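Sobre nós

A Tirkedano ensina robôs a fazer trabalhos de montagem e manutenção que até hoje dependem de mãos: encaixar uma peça num suporte, retirar um módulo, soltar uma trava, pendurar um cabo no lugar certo. Não vendemos robôs. O cliente traz o braço que já comprou, ou escolhe um com a nossa ajuda, e nós cuidamos das demonstrações, do treinamento e dos testes.

A empresa foi aberta por Alcides Barros e Farhad Mousavi, que se conheceram na Bostton, onde programavam células de solda ponto a ponto. Era um trabalho lento de refazer: qualquer mudança de gabarito obrigava a parar a linha e reescrever posições. A ideia de mostrar a tarefa ao robô, em vez de descrevê-la em código, veio daí.

Como trabalhamos

Cada projeto começa com um operador no posto de controle remoto. Ele conduz o braço com um par de manoplas e repete a tarefa inteira, do começo ao fim, com as peças em posições diferentes a cada vez. Para uma tarefa de encaixe simples gravamos 662 demonstrações; para as que envolvem peças flexíveis ou travas, passamos de 1.000. Quando o movimento é curto e exige pouca força, preferimos guiar o braço diretamente com a mão.

Boa parte das bancadas é montada aqui mesmo, com perfis de alumínio e placas de suporte que podem ser trocadas em poucos minutos. As peças de treino são de plástico, impressas ou usinadas, e o hardware de informática vem de lotes descartados por clientes. 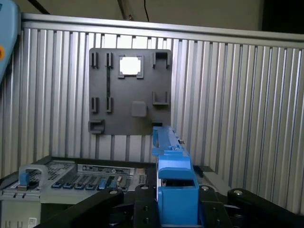
A câmera fica junto à garra porque é dali que o robô vai enxergar quando estiver trabalhando sozinho. Os operadores aprendem a se guiar por essa mesma vista, com os dedos da garra tapando uma parte da bancada. No início isso incomoda. Quem vem de videogame costuma se adaptar rápido, e quem vem de oficina leva mais tempo, mas erra menos na força.

Demonstrações ruins também são guardadas, em separado. Uma peça que escorrega e é recuperada ensina bastante coisa – desde que a recuperação esteja bem feita.

A equipe

Somos 20 pessoas. Banafsheh Abbasi coordena os operadores e define o roteiro de cada tarefa. Kamran Salehi responde pelas bancadas, pelas garras e por tudo que leva parafuso. Manouchehr Kazemi cuida do treinamento dos modelos e dos ensaios de aceitação. Alcides atende os clientes e Farhad divide o tempo entre o software de controle e a contabilidade.

Clientes e parceiros

Já concluímos 43 tarefas, a maioria para fabricantes de equipamentos eletrônicos e centros de reparo. A Dutemex nos contratou para a troca de módulos em servidores e continua conosco. Com a Nouri desenvolvemos suportes de fixação para peças pequenas.

Visitas

Recebemos visitas técnicas com agendamento. Em outubro as bancadas ficam paradas para revisão e não há demonstrações ao vivo.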